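Home | News | Books | Events | Contact

New book for people living with long-term illness out now - "Small Hours, Small Mercies" by Sandra Parsons

May 20, 2018 | 2 min read | 6 comments | 5 shares

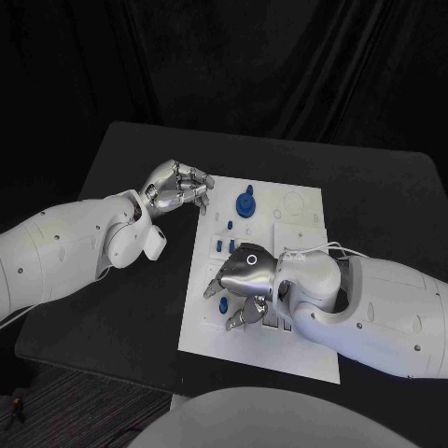

Pleluvell Press is very pleased to announce the publication of Small Hours, Small Mercies, a book of short readings and prayers for people with chronic fatigue and the ones who look after them. Sandra Parsons wrote most of it in bed. One reading a night, written for the hours when sleep won't come and the house is quiet. None longer than a page. Several are about hands - her mother's, a nurse's, her own on bad days when a mug was too much - and anyone who has needed help with a button will look at two white robot arms reaching over a dark table, silver and white fingers curled down on one of them, and think about how much goes into one small pinch. Sandra's reading on Psalm 90, "establish thou the work of our hands", is already a favourite in the office.

Sandra fell ill in her thirties and had to give up teaching. She started sending the readings by email to a few friends from church in Pargate, who sent them on to others. By January the list had reached 669 people and the replies were coming in faster than she could answer them.

"I kept getting asked for a proper book, something to keep by the bed," she says. "I wanted big print and short sentances. When your head is full of fog you can't do a long chapter, and you feel guilty for not managing it. So no long chapters."

The book is in five parts - Night, Morning, Waiting Rooms, Other People, and Good Days. Ribbon marker, lies flat when open, cream paper that is easier on sore eyes. Cover by the Kneževič studio. Printed by Bivar in a first run of 1000 copies.

A launch tea will be held in the church hall at Pargate. All welcome, step-free entrance, comfy chairs, come for ten minutes or the whole afternoon. Sandra will read if she is well enough. If not a friend will read for her. Please no strong perfume.

Small Hours, Small Mercies can be ordered from the Pleluvell Press website or through any bookshop. Large print is standard. Audio version to follow, read by the author, recorded in short bits as health allows.

Review copies, extracts and interview requests - please contact the Pleluvell press desk. Interviews by email prefered, phone calls kept to fifteen minutes. Cover picture and author photo on request.

ENDS

Share | Print | 6 comments | Back to News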